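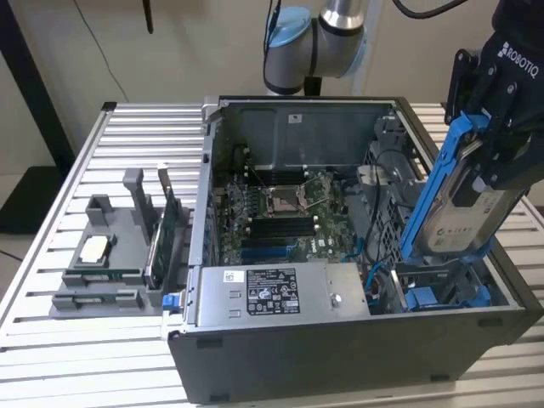
A desktop tower with its side panel off and a hard drive in a blue caddy.

Visit to the Nyarko recycling center
Archana Kanaujia

I went with the repair club to see the Nyarko center, which takes in household electronics from 13 towns. The tour costs nothing but you have to book, and the June dates are already full.

We started at the drop-off dock. Residents pull up, sign a sheet and leave their items on carts. TVs go left, everything else goes right. The center took in 434 printers last month, and most can't be resold.

Our guide, Nest Foulkes, spent a long time on batteries. Loose ones should have their ends taped before you bring them. Swollen ones go in a sand bucket by the door.

The shop in front sells tested monitors and keyboards. I bought a Posis desk lamp. Parking is tight, so use the lot behind the Lasex building and walk over.

Comments

dmh62: Do they take microwaves?

Archana: Yes, but there is a fee for them.

Petra L.: We went last year. Wear closed shoes or they won't let you past the dock.

Recent posts
Cleaning a sewing machine motor
Rovex toaster: replacing the lever
Swap day report

Last updated 13 March 2019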